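Wipe It Down, Put It Away: Living With a White Table

A white table is a fine thing to own if you never plan to eat, write, glue or breathe near it. The rest of us need a system. Mine has been through one kitchen, one workshop and a move, and it mostly holds.

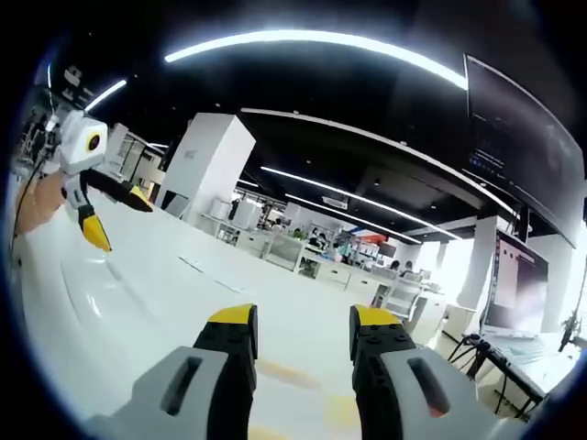
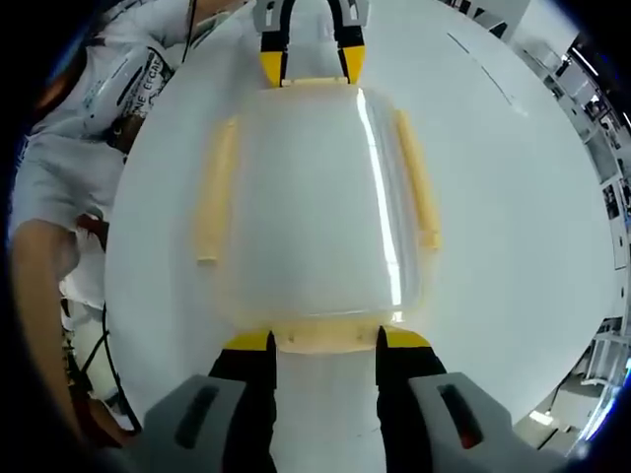
By Dorottya Balogh | April

Start with dry crumbs. Brush them into your hand or a dustpan before any water gets involved, or you'll spend the next ten minutes herding paste. An old pastry brush is good for this, and you can finally stop pretending you glaze things.

For everyday dirt, use warm water and a drop of dish soap on a soft cloth. One drop. I used to pour it on like salad dressing and then wonder why the top felt tacky by lunch. Go over it again with plain water, then dry with a second cloth. If you let it air dry you get streaks, and a shiny white top will show them to every guest who sits down facing the window.

Coffee rings: baking soda and water, mixed to something like thin yogurt. Leave it five minutes and wipe without scrubbing. Turmeric is another matter. My neighbor Mutua Gachanja swears by putting the stained thing in the sun for an afternoon, which works nicely on cutting boards and less nicely on anything with legs.

Ballpoint comes off most hard finishes with a dab of rubbing alcohol. Try it underneath first. I skipped that step on a painted side table and now own a side table with a very interesting corner.

Skip the melamine sponges on gloss. They're fine sandpaper with good publicity, and the dull patch is there for life.

Plastic storage boxes go cloudy and smell of last month's onions. Soak them overnight in one part white vinegar to four parts water, get into the rim with a toothbrush, and store them with the lids off. Lids go upright in a dish rack. If you have more lids than boxes, welcome, there are a lot of us.

Felt pads under lamps and vases, replaced when they go hard. Mine last six months, or until the cat finds them.

Next month: drawers that stick, and what Sunita Lyons does to them with a candle stub.

Contact | © Ollow Home Notes | Back to top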